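Room machines join the night shift at the Nirnham

Guests at the Nirnham hotel may have noticed a new colleague trundling along the third-floor corridor this August. It stands about as high as a linen cart, hums a little as it turns corners, and answers to the name Elik, which is the name its makers at Besson gave it and which the housekeeping team has decided to keep.

The hotel brought in the machines to take over the heavy and repetitive side of getting rooms ready - carrying sheets up from the basement laundry, taking the used ones down again, and going around each finished room with a camera to check it against a list. The list runs to 70 points, and until this summer a supervisor went through it with a pencil and a clipboard, door after door, often on sore feet.

Drita Stoyanova has been in housekeeping at the Nirnham for 15 years and now looks after the new system along with her usual floors. She was not keen at first, she admits with a laugh, and she spent the early weeks following the thing around to make sure it didn't miss anything. It did miss things, quite a few of them, and she put each one right on a tablet so it would do better the next day.

"My back is grateful, I can tell you that," she said over coffee in the staff kitchen. "But I still want a person to be the last one out of the room."
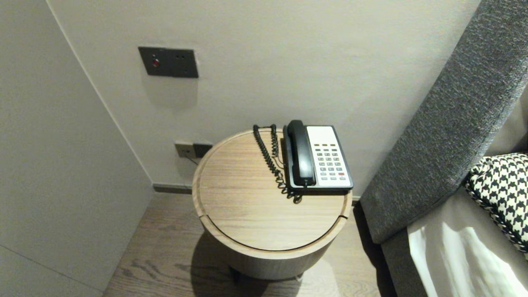 Stoyanova's own job has changed more than she expected. She pushes far fewer carts and spends more of her morning deciding what counts as right, down to very small matters. Take the bedside phone: its coiled cord likes to bunch up into a little tangle on the round table, and she had to settle whether that should be flagged every time or left alone. (She wants it flagged.) The same went for the houndstooth pillow up against the headboard, and how much of a crease in the white bedding a tired guest would really mind.

No jobs have been cut, the hotel says, and hours stay the same through the winter. Staff who train on the system get a higher hourly rate, and the sister hotel, the Vumis, will try it out next.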